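The Slow Return of the Lotgate Ledger

8 Jul 2018

When the stationery works in Batedham closed its bindery, most people in the town thought that ruled paper was finished. The school had moved to tablets, the shops had moved to printed receipts, and the big ruling machine was sold for its metal. I came to live in Batedham two years after this, and I remember that it was difficult to buy even a simple notebook on the main street.

Today there are 3 small workshops in the old part of the town, all of them on Lotgate, and all of them make paper with lines on it. The oldest is called Lehner. It has two rooms, a cutting table and a shop window which is cleaned not very often. In December the line of customers goes out the door and past the bakery. The rest of the year it is quiet, and you can stand at the counter and talk for as long as you like.

What do they come for? Mostly the ledger, a tall book of 162 pages with narrow lines and a cloth spine. It was first made for the grain merchants, who needed many rows and little space between them. The merchants are gone, but the book has found other owners. Gardeners write down their seeds in it. A choir keeps its attendance in it. One woman told me she has used the same kind of ledger for her household money since she was married, and she has them all on one shelf in the hallway - she would not let me look inside.

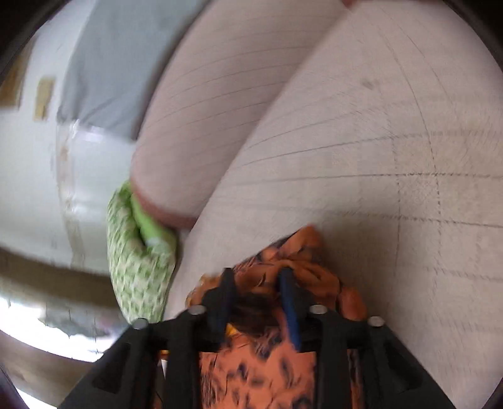 Why would anybody rule paper by hand when a printer can do it in seconds? The people on Lotgate say that a hand-ruled line is softer for the eye, and that a customer can ask for any spacing without paying for a new plate.

I wanted to test this opinion, so I ordered a small book from Ladik, the youngest of the workshops. I asked for lines 6 millimeters apart and a wide margin on the left. The price was higher than I expected, and I had to wait for almost a month. When the book came, I was afraid to write in it. It stayed in a drawer until spring. Then I used it for a shopping list, and after that it was easy.

It must be said that the work is not well paid. The workshops share one supplier of paper and they buy together, which helps a little. Last winter the price of good cotton paper went up twice, and Lehner stopped making its largest format. There is also the question of who will do the ruling later. A course was offered in the evenings at the library, and enough people signed up to fill the room, but most of them wanted to make one book for themselves and go home with it. I can understand them. I was one of them.

My own result was not beautiful. The pen must be moved with the same pressure from one side to the other, and my lines became thick at the end, where the hand is tired. The teacher looked at my page for some time and then gave me a fresh sheet. On the second evening we learned to fold and sew, and here I was more lucky. The sewing is still holding, and I keep the book next to the telephone.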